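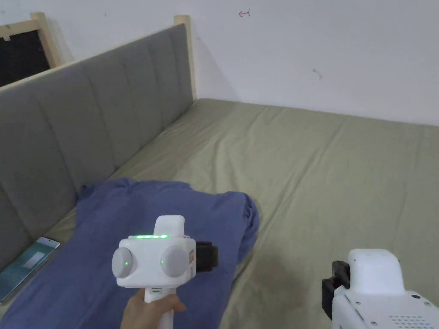

Most advice about keeping a fitted sheet in place is written to sell you clips, and I have my doubts about clips. Measure the mattress depth first. A bed can look made and still have a sheet that is too shallow, so don't trust the look of it. Strip it down and measure at the side seam, topper included, then add 2 inches.

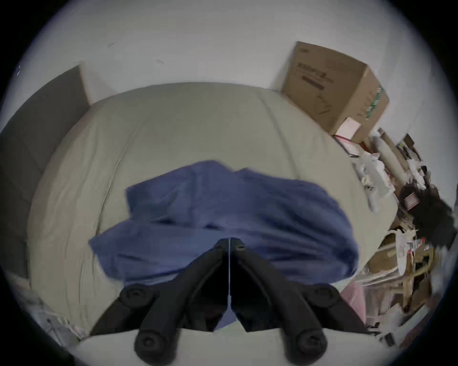 Start at a head corner and do the opposite foot corner next. Pull the elastic well under — not just over the edge.

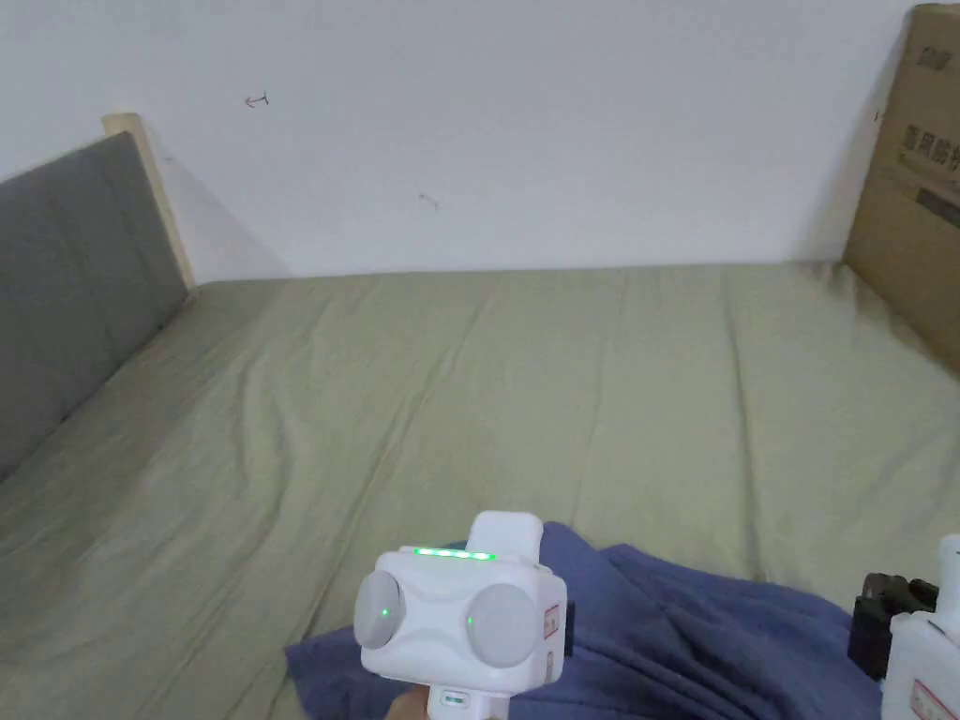

Do sheet straps help?
Only if the sheet already fits. I tried a Drelel set in May and the corners still crept.

We use cookies to improve your visit to Grevbridge. Accept / Manage settings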